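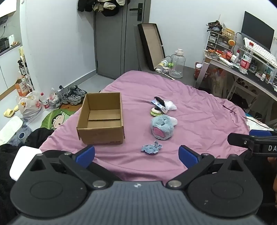
Cataloging recorded dharma talks when the speaker gives the same talk more than once

Setsuko Ogura
Posted in Congregational Records and Archives

I keep the recordings for the Omholm temple. We have more than 300 cassettes of talks by our former resident minister, who served here for most of his working life and died in January. The family and the temple board agree that the talks should be transferred and made available to members.

The transfer itself is going fine. My problem is the catalog. He gave the same memorial service talk many times, with small changes. One version includes a long account of his childhood and his father's temple, another has only two sentences of it, and a third has the childhood account but drops the sutra passage it was meant to explain. The cassette labels say things like "Obon, evening" or just "Memorial." Many have no year. Some tapes have the end of one talk and the start of another on the same side.

Should each tape be one record, or each talk? If I make one record per talk, do repeated talks share a title? I also need to know what to do about the parts in Japanese, which are sometimes half of a recording. I am using a spreadsheet now and would move to Navham if someone can confirm it handles linked records.

Kiyoshi Amano

Separate the carrier from the content. You need two tables.

Table one is the physical tape. One row per side, with a number that never changes, such as 073A for side A of tape 73. Copy the label exactly as written, including errors, into its own column. Put anything you infer in a second column, in square brackets.

Table two is the talk. One row per occasion on which he spoke. It points to one or more tape sides, with a start time and an end time for each. This takes care of talks that run over from side A to side B, and also your shared sides.

For repeats, do not merge. A talk given at two memorial services is two talks. Give them the same uniform title and separate them by occasion, so "Memorial talk (Obon, evening)" and "Memorial talk (occasion unknown)." If you later want to group them, add a column called "family" and put the same short code in each row. We did this at Ekanayake for a collection of 900 talks and the family code is the column members search most.

Undated tapes: write "undated" and leave it. If he mentions a building project or a visiting minister, note the clue and the time on the tape where it occurs. Someone older in the congregation may be able to place it. Don't guess a decade from the brand of cassette, as temples bought blanks in bulk and used them for years.

Language: one column for main language, one for other languages, and time marks where he switches. A full transcript can wait. A three-line summary in English and Japanese is enough for a first pass.

The childhood passages should get their own subject term. Relatives will ask for those first. Also check whether he names living people in them before you open the files to all members.

Navham does linked records, but the import wants the tape table loaded before the talk table. If you reverse the order the links come in blank and there is no error message.

Vindis_office

We just named the files by the holiday and put them in folders. Works OK for us but we only have 6 tapes. I would ask the family what they want to call them.

Setsuko Ogura

Thank you both. I have split the sheet into two tables and renumbered the first box by side. One follow-up for Mr. Amano: several tapes have chanting before the talk, led by other people. Does the chanting get its own row in table two?

Kiyoshi Amano

Yes, if it is complete. Use a type column with "talk" and "service" as values. If only the last minute or so was caught before he starts speaking, mention it in the notes for that tape side and start the talk's time mark where his voice begins.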